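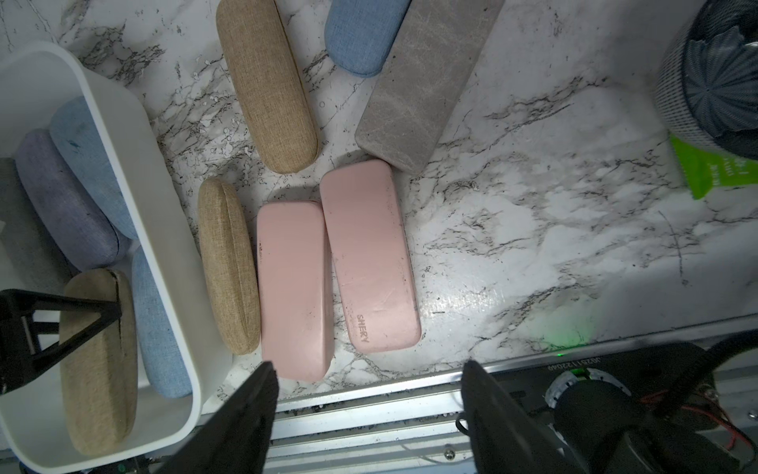
## The bin still needs filling

Stestholm wants the packing bench at Tokudine to run on two arms by July. The job is eyeglass cases into a white bin, tan ones and blue ones and a few pinks, 3,000 a week. I packed there for three years and I have doubts.

The vendor's sheet says 423 cases a shift. Fine. Who feels for a bad hinge? We did that without being asked, thumb on the lid, and it never made it onto any sheet.

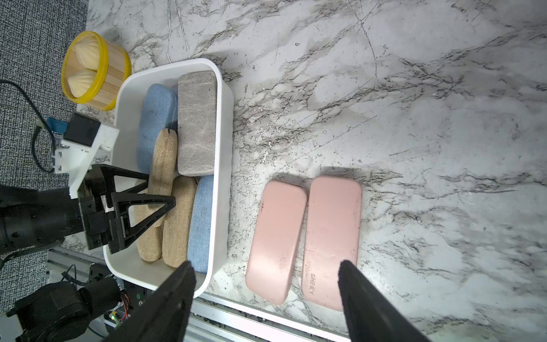

What changes first is the talk. Two people on a bench argue, swap hard cases for easy ones, cover for a sore wrist. One person minding arms stands there and waits for a stop light - then gets blamed for the stop. The pay grade, I notice, went down with the lifting.

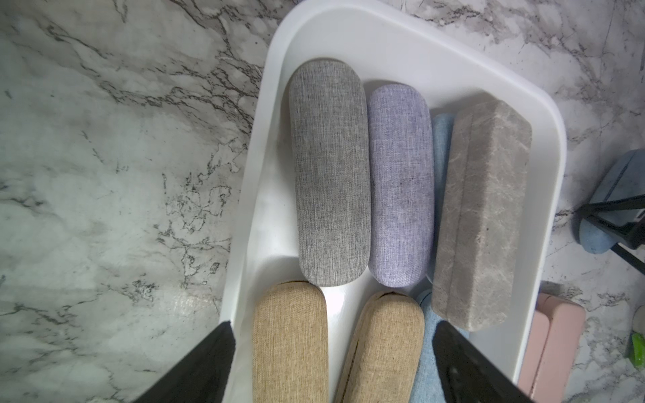
## What I'd ask for

Put the minder's job in writing before July, with the old rate. Let that person pull a case and slow the line. Management keeps saying the arms will free us up, and I'd like to hear for what.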